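# Taking a ballast water sample for an indicative check

2024-10-19

These notes cover drawing a sample from the discharge line and running an indicative check on board. They were written for the deck and engine crew of the Cellia, and most of it will carry over to any ship with a similar sampling point. They don't replace your ballast water management plan. Where the two differ, follow the plan.

An indicative check gives you a quick idea of whether the treatment system is doing its job. It is not a full compliance test, and a port inspector may still want to take their own sample.

## Before you start

You will need:

- the sampling hose and the matching fitting for the discharge line
- a clean bucket with a lid
- 2 sample bottles with screw caps, rinsed and labelled
- a plankton net with its collecting cup
- the hand-held fluorometer and its cuvettes
- a thermometer and a salinity meter
- lint-free wipes, gloves and eye protection
- the ballast water record book

Switch the fluorometer on and let it go through its own start-up. If it asks for a blank reading, use the blank supplied with it and not tap water. Check the battery as well. Ours drops out quickly once it gets low, and you lose the last reading.

Tell the bridge and the duty engineer what you are doing. You need a steady discharge for the whole of the sample, so agree that nobody will change over tanks while the valve is open.

## Drawing the sample

1. Confirm which tank is being discharged and write it down, with the time and position.
2. Check that the treatment system shows normal running and has no active alarms. If it does have an alarm, stop and deal with that first.
3. Fit the hose to the sampling point. The coupling on the Cellia is a quarter turn and then a click. If you don't feel the click, take it off and start again.
4. Open the valve slowly and run water to the drain for nine minutes. This clears whatever has been standing in the pipe.
5. Set the flow. You want a smooth stream with no spitting. Air in the line will knock small organisms about and give you a poor reading.
6. Hang the net over the bucket and direct the stream down the inside wall of the net, never straight into the cup.
7. Note the flow meter reading at the start and again at the end. Our last run gave 584 litres through the net, measured on the in-line meter.
8. Close the valve, then remove the hose. Drain it and hang it up straight away.

Fill the bottles from the same point while the flow is steady – one early and one late. Leave a small air gap at the top and put the caps on firmly. Keep them out of the sun.

## Running the check

Do the check as soon as you can. Samples change as they stand, and a bottle left on a warm bench for the afternoon tells you very little.

1. Turn the bottle over gently several times. Don't shake it.
2. Rinse the cuvette with a little of the sample and throw that away.
3. Fill the cuvette to the line and wipe the outside dry. Fingerprints on the clear sides will raise the reading.
4. Place it in the fluorometer, close the cover and start the measurement.
5. Repeat with fresh water from the same bottle until you have three readings, then do the same with the second bottle.
6. Write down every reading, including any that look wrong.

The meter reports low, medium or high risk. If the two bottles disagree, draw another pair before doing anything else. The usual causes are a dirty cuvette, or a first bottle filled before the line was flushed.

## If the result is high

Check the simple things first: the filter's differential pressure, the treatment dose shown in the system log, and whether the water was held for the full time given in the plan. At Vomthorpe in September we had a high result which came down to a bypass valve that hadn't seated fully. It took roughly 86 minutes to find, mostly because we started with the sensors.

If the second pair is also high, stop the discharge and inform the master. The port should be told in the way the plan sets out. Don't carry on and hope the next tank will be better.

## Sending samples ashore

If you need a full analysis, our agents use the Sondard laboratory. Ring before you sail in, as they need to have a bench free. Pack the bottles upright in the cool box with the ice packs on both sides, and put the form in a plastic sleeve on top. Live samples must not be frozen.

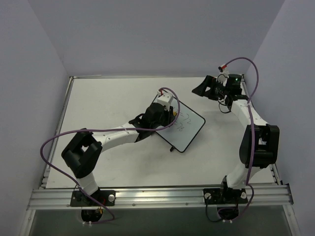
*Twin arms mounted on the front rail, seen from above.*

The form asks for the ship's name, tank, uptake port, date of uptake, volume filtered, salinity and temperature. Leave nothing blank. If you don't know the uptake port because the tank was topped up on passage, list both positions.

## Cleaning and storage

Rinse the net from the outside inwards with fresh water and look along the seams for tears. Let it dry in the shade before it goes back in its bag. Rinse the cuvettes with distilled water and stand them upside down on a clean wipe.

Fill in the record book before you put the kit away. The spare hose seals are in the small tin marked Grīnberga in the sampling locker. If you take the last one, add it to the stores list.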